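Facilities and Hospitality Services — Drorkmont Campus
Request 392: Paper cups supplied for fruit service
Category: Catering consumables
Status: Resolved, monitoring
Opened by: Mayu Fujimoto, Hospitality Coordination
Opened: May 2021

Summary of request: The faceted paper cups delivered under the current Ovine order do not perform consistently when filled with cut fruit. Hospitality Coordination requests an assessment of the cups and guidance on which portions may be served in them.

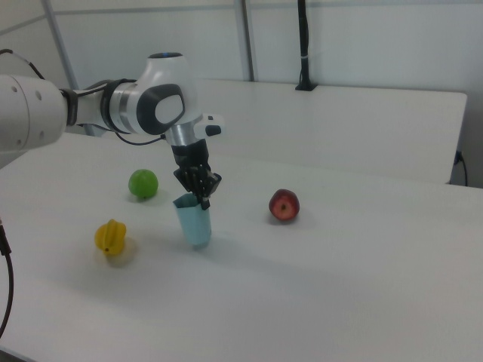
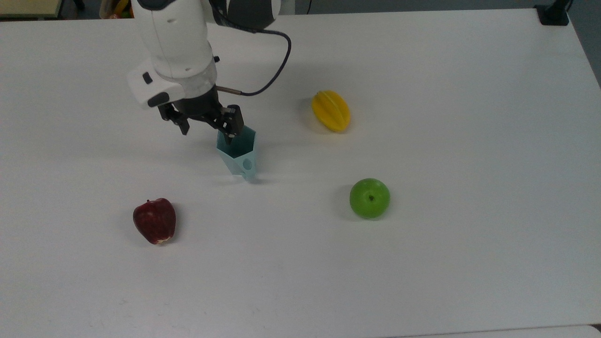
Background. The cups were introduced in March as a replacement for the round tubs previously purchased through Babaei. They arrive flat in sleeves of 60 and are opened and set by hand before each service. The fruit selection for the period was extended at the same time, and it is the combination of the new cup and the larger fruit that gave rise to this request. Star fruit, as placed on the table with the pale teal cup, is the most difficult item on the list: its ridged lobes do not sit against the flat sides of a faceted cup, and a whole fruit should not be forced past the rim. One side panel of the cup also has a small circular hole, visible in the second picture, and this has a direct bearing on the leakage reported below.

Reported symptoms
1. Juice on the tray beneath cups filled with sliced star fruit or melon.
2. Cups leaning after being held for longer than one service period.
3. Side panels creasing when cups are lifted by the rim.

Log

Entry 1. Request received and assigned to Catering Supply. Hospitality Coordination was asked to set aside one unopened sleeve from the affected delivery and to note the delivery reference on the outer carton.

Entry 2. Sleeve received. The cups were opened according to the supplier's leaflet. Several had been set at the Drorkmont pantry without the base being pressed fully flat, and these leaned when placed on a level surface. Cups with the base pressed down stood upright. Symptom 2 is attributed to setting in these cases.

Entry 3. Leakage test carried out with water. Cups filled below the level of the hole held their contents for the length of the test. Cups filled above it leaked from the side panel, as would be expected. No leakage was found at the base folds. The supplier was contacted to confirm whether the hole is part of the design.

Entry 4. Reply received from the Ovine account desk. The hole is intended for a pick or tag and the cup is sold for dry goods. The catalog entry used at the time of ordering did not state this. Catering Supply has asked that the entry be corrected — the Jovholm site ordered from the same page and has been notified.

Entry 5. Stock check completed. There are 784 cups remaining at Drorkmont and 37 at Jovholm. Disposal is not considered justified.

Resolution
Remaining cups may be used for dried fruit, nuts and wrapped items. Cut fruit is to be served in the round tubs until further notice. Whole apples should be offered from a bowl. Cups should be lifted by the body and not by the rim.

Follow-up from requester. Ms. Fujimoto accepts the resolution but asks whether small whole fruit, such as grapes, may be served in the cups at afternoon meetings where tubs are not available.

Response. Permitted, provided that the fruit has been dried after washing.

Next review: on receipt of the corrected catalog entry. Questions should be added to this request and not opened separately.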